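August, late, feet up

Ea's theory is that you can't judge a gripper in a lab, so for the second day running we have been judging one in a sitting room that looks as if it belongs to somebody's great-aunt. I had pictured my career going toward clean benches. It has gone toward carved trim and a bin liner.

The job, as written on the sheet taped inside my notebook: compare the linkage fingers on the two-armed machine against the soft Predevetti pads we used all through July, and say which of them we should keep. The task is trash. There's a lined bin on the floor, there are scraps of pale blue plastic, and there is the bag itself, which has to be taken hold of without swallowing the hand that is holding it. Ásdís wrote the protocol. It runs to 44 lines and I would guess that 8 of them have survived contact with the bag.

My own contribution is the wrist cameras. I argued for them in the spring, at length, to people who wanted lunch. The head camera gives you the room and the wrists give you the grip, and I said then that if you only had one you would always be wishing for the other. Tonight I pulled up one view from the head and three from the wrists and went through them with a cup of tea going cold.

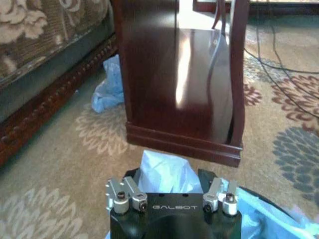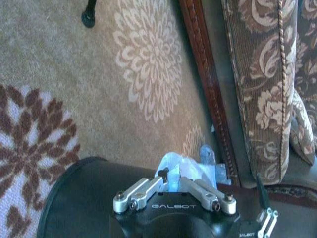 The one from the head:
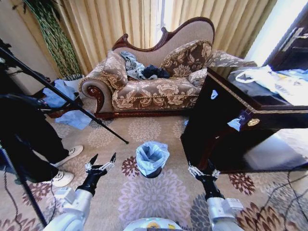
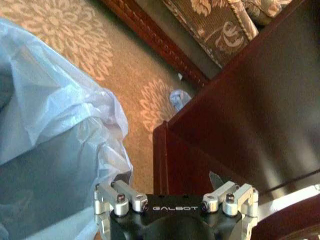
I should have known about the bag. A thin plastic bag is nearly no object at all as far as a wrist camera is concerned. It's a shape when you look at it and a different shape when you look again, and it has opinions about light. The depth estimate from the Aerts module thinks the folds are solid in the bright places and absent in the dull ones. Ea calls this "a known limitation," in the tone people use for a brother-in-law.

And the finish on that cabinet! We spent most of the morning on reflections. The segmentation code kept picking out a bright streak in the varnish as something worth collecting, and I can't entirely blame it. I lowered the threshold, and then it lost interest in the real scraps too. I put the threshold back. That was the morning.

Now the fingers. I came in biased toward the soft pads and I'm writing that down so I can't deny it later. The pads are forgiving. You can be a bit off with the approach and they'll fold around the thing and make you look competent. But with film they drag, and when they drag, the whole bag comes along for the ride, and in July I lost a great deal of dignity to that. The linkage fingers come to a point and they pinch. When the approach is right they take a corner of plastic very neatly. When the approach is wrong they close on air with tremendous precision.

Of 60 attempts at the floor scraps we got through the lot before five o'clock, which is a first. I haven't tallied the successes yet. Ásdís has them in her spreadsheet and is being secretive, so either they're good or she has found a formula error. My feeling from the chair is that the linkage wins on small pieces in the open and loses ground near the foot of the furniture, where there isn't much room to come in at an angle.

Controller notes, before I forget them. Ultora's firmware still ramps the closing force too fast for film. Setting 5 is gentler and also so slow that Ea went to make coffee during a single grasp and came back in time for the end of it. I'd like something in between. I wrote to Pandasero to ask whether their controller lets you shape the ramp yourself and got a brochure in return, with a man in a hard hat on the front looking at a tablet.

Tomorrow: recalibrate the right wrist, which has been drifting a hair since lunch. Ask Ásdís if we can try a heavier liner, just to find out how much of our trouble is the hand and how much is the plastic. Bring my own socks without holes, given how much of the day I spend kneeling on other people's carpet.

I dreamed about the bag last night, by the way. It was on top of the wardrobe. I'm going to bed anyway.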